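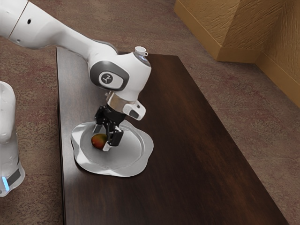 Clarnik Gig Listings

README for version 3

Clarnik is a collection of gig listings from small music venues, copied by hand from printed programs, posters and the back pages of free papers. It contains 501 events in 160 venues. Most of the venues are pubs, halls and rehearsal rooms which also put on shows at night. I began it because I wanted to know which rooms my favourite bands had played in, and it has grown from there.

What is in the folder

events.csv has one row per event. The columns are event_id, venue_id, month, weekday, doors, headliner, supports, price and source.

venues.csv has one row per venue, with the name, the suburb, the capacity if it was printed somewhere, and a status column (open, closed, moved, unknown).

notes.txt is my working diary. It is not tidy, but it explains many of the strange decisions.

How the names are written

Band names are kept as the printed source spells them, including the capital letters. If the same band appears with two spellings, both stay in headliner, and the file aliases.csv connects them. I did not try to decide which spelling is correct.

Venue names were harder. The Barner was called the Barner Hotel, then Barner Rooms, and for one season only Upstairs. All of them have the same venue_id. The Barrios is the opposite case: there were two different places with this name in different suburbs, and in version 2 they were mixed together by my mistake. They are now separated, so please do not join old files with the new ones by venue_id.

Times and prices

The doors column is the time when the doors open, in 24-hour form. Many posters give only "8 till late", and this is entered as 20:00. When a poster gives the time of the first band and no door time, the cell is empty. 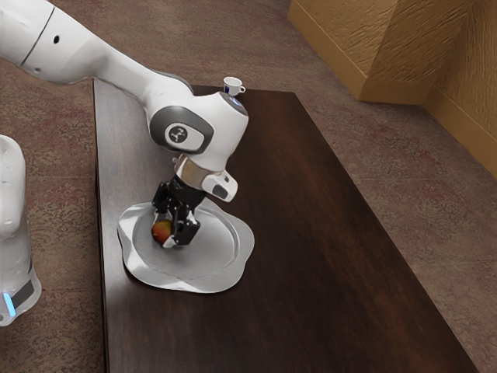 Prices are in dollars as printed, with no correction for inflation. A free show is 0 and an unknown price is an empty cell. Please be careful with this difference when you calculate an average. Where there was a cheaper price for members or students, I used the full price and wrote the other one in the source column.

Known problems

The weekday is missing for the whole Nillemier residency. The programs say only "weekly", and a friend remembers it as Wednesday, but I have not found this in print.

Support acts are recorded for nearly 400 events. For the others, the paper had no space for them or the corner of the poster was torn.

Capacity numbers come from the venues' own advertising and are probably generous.

Using the data

You may use and share the files for any purpose if you credit the collection by name. Corrections are very welcome, above all from people who worked behind the bar or at the mixing desk. Please send the event_id together with your correction, and a scan of the poster if you have it.

Maintained by Maritza Cuadros. I answer messages in the evening, sometimes slowly.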